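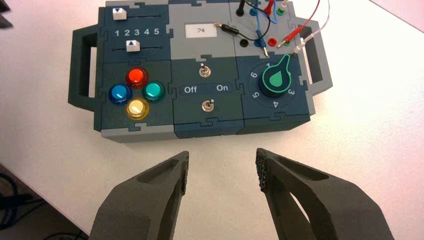
The first thing Hanne Lindqvist teaches me about teaching robots is to stop explaining. I have been talking to the arm for several minutes. "Little to the left," I tell it, holding the controller that is supposed to be doing the telling. The arm waits with the patience of a coat rack.

"It can't hear you," she says. "Most people do that until lunch."

Lindqvist runs the training room at Onlow, a small automation outfit on the second floor of a former glove factory in Disivstead. Her staff spend their days steering robot arms by remote control through chores that a bored child could manage. They push buttons. They slide sliders. The arm's joints and its wrist camera are logged the whole way through, and at the end of the week the recordings go into a learning system called Fakir, whose job is to work out what all those people were getting at.

A single chore takes up to 200 demonstrations before anyone trusts the result. I had been invited to contribute five.

My assignment was to move one slider from wherever it happened to be to a number Lindqvist called out. I have operated sliders before. I own a toaster. But doing it through a pair of stiff gray fingers, with no sense of touch and a screen for eyes, is like buttering bread with oars. On my first try I came down beside the knob and pressed firmly on the panel. On my second I got hold of it and forgot which way was up, the board having been turned since my last attempt.

They turn the board a lot. Leave it square to the table and the arm will learn exactly one thing, where the board was in October. So between runs somebody gives it a shove, and the button that was at the top of the cluster a minute ago is now off to the side, and the poor operator has to think again.

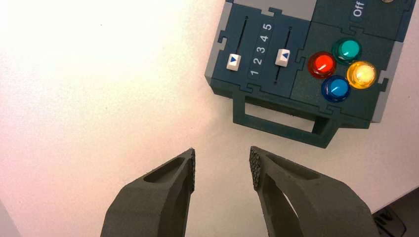 Turned on the table, the board gives the operator a new angle on the same sliders and buttons.

Sixten Bråten, who has the highest count in the room (just past 800, and he will bring it up), watched my third attempt with his arms folded. He came to Onlow from Losmont, where he drove a crane at the container yard, and he considers the work broadly similar, only with smaller containers.

"You're apologizing," he said.

I said I hadn't spoken.

"With the hands. You go in, you back out, you go in again. It's going to learn that. It'll think backing out is part of the job."

This is the uncomfortable side of showing a machine how to do something. It copies the habits along with the task. One of the early Fakir models used to pause above every button before pressing it, and the team spent most of a week looking for a fault in the software. Then they went back through the recordings. Bråten had been stopping to drink his coffee.

There is another way to do it, which is to take the arm by the wrist and walk it through the motion, like a dance teacher with a reluctant uncle. Lindqvist started out that way and still likes it for big, simple moves. For fiddly work she prefers remote control. The person holding the arm tends to lean into the camera's view, and she once had 100 runs in which the most consistent feature was a cardigan sleeve.

My fourth try was adequate. On my fifth I went straight in, closed the fingers, eased the knob along to the number four and let go. I looked around for Bråten, who had gone to the vending machine.

Lindqvist played it back for me. It lasted less time than it takes to find a light switch in a hotel room, and I would have happily watched it again. She typed something beside each of my five runs. I asked whether they would be used.

"That one," she said, pointing to the last. The other four had gone into a folder named "hesitant," and when I leaned over to look, it was already quite full.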